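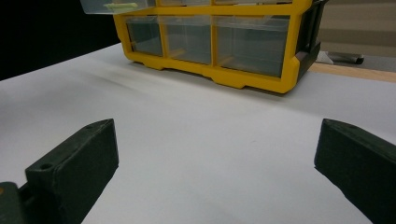
Notebook, adhesives bench
15/05/2019

Purpose

Continue the hide glue work. Open question from the last entry: does the Zestico glue lose strength in the pot over a working day, or are we losing it by overheating when the pot is topped up? Dzintra Avotiņš thinks the second. I have no strong view yet, though the weak joints on the chair rails all came from afternoon batches, and afternoon is when the pot gets topped up.

Background for whoever picks this up: the rails came apart clean at the glue line, with a glassy film on one face and bare wood on the other. That points to a chilled joint, where the glue gelled before the clamps were on. It does not point to degraded glue, which normally leaves a dull, crumbly film on both faces. I did not keep the rails, so this is from memory and one pencil sketch on the back of page 30.

Materials

Glue: Zestico pearl, bag opened for this series, kept in a lidded jar.
Glue for comparison: Irnine sheet glue, broken up in a cloth with a hammer. Pieces uneven. The larger ones were still hard in the middle after the first soak and went back in.
Water: tap, left to stand.
Wood: beech offcuts from the Siliņa delivery, planed, then scraped. No sanding on the glue faces.
Heat: the Stellum double pot. Its dial is not to be trusted. Use the glass thermometer and ignore the numbers on the knob.

Soaking

Pearl glue takes up cold water well and was ready after a night in the jar. Parts by weight, not volume; the earlier entries used volume and cannot be compared with these. The volume figures from August are crossed out in the old book for the same reason. Please do not copy them forward.

The soaked pearl should be soft right through, with no free water standing on top. If there is free water, pour it off and write down that it was poured off. I had a small amount today and let it go into the pot, so the first batch is slightly thin.

Heating

Brought up slowly in the double pot, stirring from the bottom. Skin formed at the rim and was lifted off with a stick. Do not stir the skin back in. It does not dissolve fully and leaves lumps that hold the joint open.

Topping up: added hot water in small amounts until the glue ran off the brush in a thread and then broke into drops near the end. The thread test depends on the height of the brush, so I hold it level with the rim of the pot each time.

The water jacket ran low once. I caught it because the note of the boil changed. Temperature in the inner pot had climbed past the line we marked on the thermometer. It was over the line for an unknown length of time, so everything glued after that is labeled "late" and kept apart from the others.

Joints

Lap joints only. Butt joints on end grain vary too much to tell us anything.

Set A: pieces at room temperature, glue from the first batch.
Set B: pieces warmed on the radiator before gluing, same batch.
Set C: pieces warmed, glue from the "late" batch.
Set D: pieces warmed, Irnine glue, freshly made.

All sets were rubbed together until they grabbed, then clamped lightly. Squeeze-out on set A had gelled by the time the second clamp was on. Squeeze-out on B and D stayed liquid long enough to be wiped. C ran thinner than B and smelled stronger, a sour smell that B did not have.

Sample numbering starts at 1294, following the last number in the old book. Write the number on the wood before gluing, in pencil, on the face away from the joint. Ink wicks along the grain near moisture and becomes unreadable.

Remarks on the old recipe

Dzintra found a photocopy of a joiner's handbook, dated 1900 on the cover sheet, with a page on glue. It says to warm the wood, keep the glue hot, and use it up the same day. It also says to add a little vinegar to slow the gel, with no amount given. I would leave vinegar out of this series. It adds a second variable and we have not settled the first. If slower gel is needed, urea is easier to weigh and repeat.

The handbook also advises against reheating glue more than twice. I have seen the same advice elsewhere with other limits and never with a test behind it. Worth a set of its own later: one batch, reheated daily, one joint from each heating.

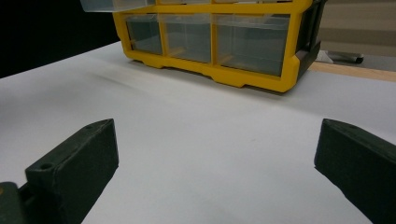 To do

1. Leave all sets clamped until tomorrow, then unclamp and let them stand a full week before breaking. Dzintra wants to break one from each set early. I have agreed to 2 early breaks, from A and C only, marked as early and left out of the results.

2. Mark a minimum water level on the outside of the Stellum pot. Scratch it in. Tape came off in the steam last time.

3. Check the thermometer in boiling water and in ice water before the next batch. It has not been checked since the old one broke.

4. Break the joints by wedge, same wedge, same hammer. Record how much of the broken face is wood and how much is glue film. A photo of each face next to its number is enough, plus one line of notes.

5. Order more pearl from Zestico if set B holds. The jar will not cover a reheating series.

6. Clean brushes in hot water, hang bristles down. The wide one was left standing in the pot and has taken a bend. It still works for sizing end grain but not for joints.

Dzintra to add her own readings for set D on the facing page.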